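FD204 Materials in Everyday Use
Week 3 handout: Colour in household goods
Tutor: Tanvir Roy
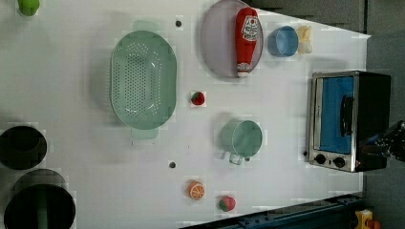 Fig. 1. Household colours on a white tabletop: a pale green colander, a purple-gray plate, a small light blue cup.

Please read these notes before the seminar on Mon 23 September. They cover the same ground as the lecture but in a different order, and section 4 has material I did not get to.

1. Why colour is a materials question

Students often treat colour as the last decision, made once shape and material are settled. In a factory it comes much earlier. The pigment changes how a plastic flows into the mould, how much it shrinks as it cools, and how well it stands up to sunlight and hot water. A part that fits in white may be slightly too tight in dark blue when made from the same mould. If the colour is changed late, the mould may have to be changed too, and moulds are expensive.

For this course we use three words to talk about any colour.

Hue: the family a colour belongs to (red, green, blue and so on).
Lightness: how near it is to white or black.
Strength: how vivid or greyish it is. Some books call this chroma or saturation. We will say strength.

A pastel is a colour of high lightness and low strength. Most people can pick one out without help, but they find it hard to say where pastels stop and plain pale colours begin. There is no agreed line.

2. How the colour gets in

There are four common routes.

Masterbatch. Pellets with a high load of pigment are mixed with plain pellets just before moulding. This is cheap and quick to change over. If mixing is poor you get streaks, usually near the point where the plastic entered the mould.

Fully compounded. The pigment is mixed right through the plastic by the supplier. The colour is more even from batch to batch, but you have to order more of it and store what you do not use.

Surface coating. Paint or lacquer goes on after moulding. You can have almost any finish, but it chips, and anything that touches food needs a coating suited to that use.

Glaze. This is for ceramics only. The colour develops in the kiln and depends on temperature and on the air inside the kiln as well as the recipe. Two plates from different shelves of the same firing may not match.

Glass does not fit neatly into this list. It can be coloured in the melt with metal compounds or coated afterwards. We come back to glass in week 8.

3. Pale colours in use

Pale colours are hard to make well. A small amount of dirt in the machine, left over from a darker run, shows up as specks. For this reason many workshops run from light to dark through the week and clean down before starting again. The Castow exercise asks you to plan a run in this way, and most people lose marks by forgetting the cleaning time.

Pale colours also show stains. Tomato, turmeric and tea are the usual causes. The stain in plastic is often below the surface, so scrubbing does little -- it may make things worse, as scratches hold more dirt. Glazed ceramics stain far less unless the glaze is cracked.

On the other hand, a pale item hides fine scratches better than a dark glossy one. Compare a white chopping board with a black one after a few months.

4. Matching across materials

Suppose a firm wants a plastic bowl, a ceramic plate and a cotton cloth in the same green. The three can be made to match in daylight and still look wrong under a kitchen lamp. This is called metamerism. It happens when different pigments give the same result to the eye under one light but not under another.

The Hettiarachchi reading deals with this at length. You only need the first half, up to page 41. Look closely at the part on light booths, where samples are viewed under several lamps in turn. Note that the reading uses "shade" to mean any small colour difference, while in class we keep that word for darker versions of a hue.

There are two ways round the problem. One is to measure the samples under every lamp the customer is likely to use and adjust the pigments until the match is acceptable in all of them. The other is to stop trying for a match and choose colours that are clearly different but sit well together. The second is cheaper. It is what the Zulldale range in the case study did after its first season, when the cloths kept coming back from shops.

5. Terms to learn

Opacity -- how far a material blocks light. Thin walls may look paler than thick ones in the same plastic.
Gloss -- how mirror-like the surface is. Gloss changes how strong a colour seems.
Bleeding -- colour moving out of an item into water, food or another material.
Fading -- loss of colour, most often from sunlight.
Tolerance -- how far a batch may drift from the standard before it is rejected.

6. Work for the seminar

Choose one coloured item from your own kitchen and bring it with you. Write up to 40 words on its hue, lightness and strength, and then say which of the routes in section 2 you think was used. Give the evidence, such as streaks, chips or colour showing through at a worn edge.

Groups will be given the Rutulik sample cards to sort by lightness. There are 12 cards in a set. Please keep the sets together and do not write on the backs.

The written assignment is not linked to this exercise. Its brief is on the course page, and questions about it should go to me by email.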